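The Farkcombe Viaduct: A Walker's Guide to Its Arches, Carvings and Unlikely Legends
Paperback, 199 pages, with fold-out map
Plomville Press
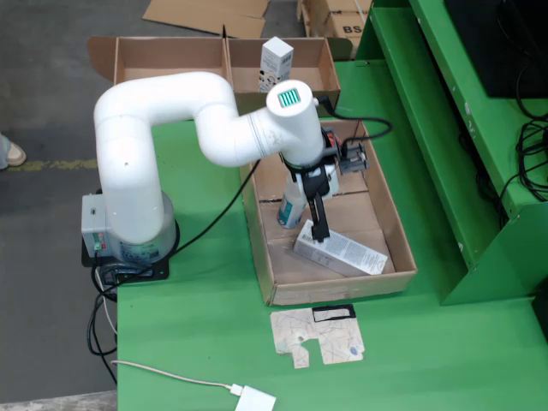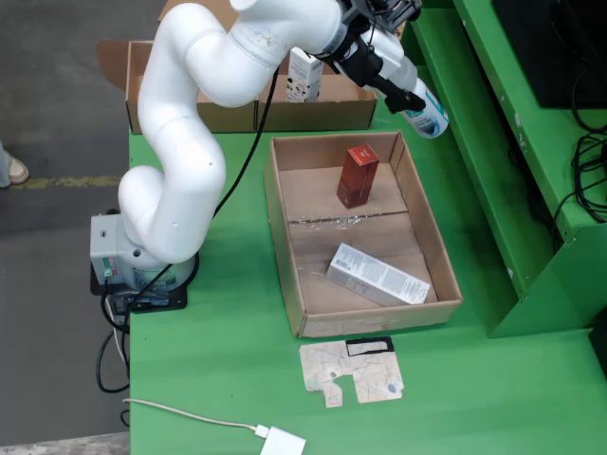
Farkcombe has one viaduct, 20 arches and more legends than the town can comfortably support. This guide takes them in order, starting at the Haleck end, where the parking is.

Each arch gets its own chapter covering the masons' marks, the carved heads and whatever the locals say happened underneath. The devil turns up at four of them. He seems to have been fond of the place, or short of options.

There are 433 photographs, a good many of them of moss. Readers who don't care for moss may prefer the chapter on the Nijs tollhouse, with its floor plans and a long quarrel over a chimney.

The fold-out map opens easily. Folding it again is between you and the wind - we suggest the tearoom.

Also available: Farkcombe Wells and Pumps (out of print until February).

Price: $20, shipping extra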